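Materials & Making

The Long Wait for Dry Glue
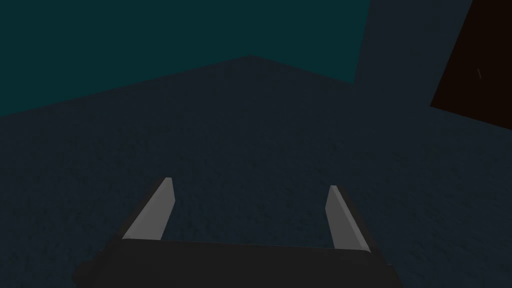
A gripper with two fingers angled inward.

Print | E-mail | 14 shares | 3 comments

Most wood glue failures reported to furniture repairers are blamed on the glue. In most cases the cause is time. A joint that holds its own weight after half an hour has reached only part of its final strength, and a chair put back into use that evening may open again within a month.

White and yellow wood glues are water-based. They set as water leaves the bond line, partly into the air and mostly into the wood on either side. Dry pine takes up water quickly. Dense maple takes it up slowly, and wood stored in a damp basement slower still.

The repair shop at Grenham keeps a log of every joint it closes. It now runs to 546 entries, each with the wood species, the room humidity and the time under clamps. The shop's rule is 2 hours in the clamps and 18 more before the joint carries a load. In April, when the heating goes off and the building turns damp, the second figure is raised to a full day.

Clamp pressure matters less than many people expect. Its job is to bring the two faces into contact and hold them there. A thin, even bead of squeeze-out along the seam means there was enough glue and the pressure was adequate. Heavy runs mean too much glue was applied. A dry seam is the worse fault, and the joint should be opened and spread again while the glue is still wet.

Old glue has to come off first. Fresh glue bonds poorly to cured glue, which seals the pores of the wood. At the Ollton workshop, tenons are scraped back to bare wood and test-fitted dry. If the tenon rattles, a shaving of the same species is glued to the cheek and trimmed the next day. Hide glue is the exception. New hide glue softens the old layer and bonds with it, so many older chairs can be repaired with little scraping.

Temperature sets the lower limit. Below its rated minimum, a water-based glue dries to a white, chalky film with very little strength. The Jellcombe store, which is unheated, brings both bottles and parts indoors the night before. Warming the glue alone is not enough, as cold wood chills a thin film within seconds.

A chalky joint cannot be saved by more clamping. It has to be taken apart, scraped and glued again in a warmer room.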